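Bezawit Demissie
@bdemissie_desk
February 2024

1/ Thread on clearing a shared worktable. The table is dark grey, seats four if people are polite, and had not been fully cleared since August. I kept notes. Most of them concern books.

2/ Rule one: decide what the table is for before moving anything. Ours is for drawing, reading proofs and eating lunch when it rains. Anything that serves none of those goes on a shelf or leaves the building.

3/ Rule two: a stack is storage. If a book has been in a stack for a month, it has been shelved badly. Measure the shelf first. Ours is a Dreka unit, 600 mm wide, which takes one tall stack laid out upright with a hand's width left over.

4/ Sort by footprint, then by subject. Large flat magazines form the base of a low pile. Small paperbacks go upright. Mixed sizes in a tall stack will creep out of line every time someone pulls from the middle, and everyone pulls from the middle.

5/ Drinks. A capped bottle can stay near paper. An open cup cannot. I have lost two proofs to coffee and none to a bottle with its cap screwed down.

Mid-sort, bottle with the blue cap still out, paper cup on the left, the piles waiting for the shelf:

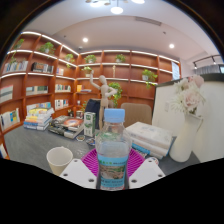 6/ Cups. Paper cups get one trip. Empty or not, they go when the person goes. Laurier Lemieux disputes this and says a cup can be reused until it softens. He may do that at his own desk.

7/ Cartons. Open every one. The contents either have a place or they don't. Flatten the carton the same day. Keeping a good box for later is how we came to own 18 good boxes, all of them too small for anything we ship.

8/ The mannequin stays. It is a jointed wooden one, used for checking poses, and it gets picked up most days. Tighten the joints twice a year. If an arm drops under its own weight, the spring has gone slack and you will be drawing a slump without meaning to.

9/ Small flat items are the slow part. They slide under things and they all look like they belong to somebody. I use one shallow tray, 100 mm deep at most. When it is full, it goes around the room once. Unclaimed pieces go in the Phromma drawer – named after the label on it, which came with the cabinet.

10/ Ornaments: limit of two. More than that and people start dusting around them, then stop dusting.

11/ Surface. Clear to bare, wipe with a damp microfiber cloth, then dry with a second one. A dark tabletop shows streaks, so wipe in one direction and check it from a low angle with the lamp on. Spray goes on the cloth, never on the table.

12/ Order of return: lamp, mannequin, tray, current books only. "Current" means opened this week. Daranee Noiphan asked for an exception for dictionaries. Granted, one dictionary.

13/ Time taken: one afternoon, including an argument over back issues. The magazines went to the Bedbridge reading room, which takes them if the covers are intact. Call first.

14/ Still open: where the bottles live. The windowsill gets too much sun and the shelf is full. Shaohua Kang has proposed a crate under the table. I have asked for dimensions.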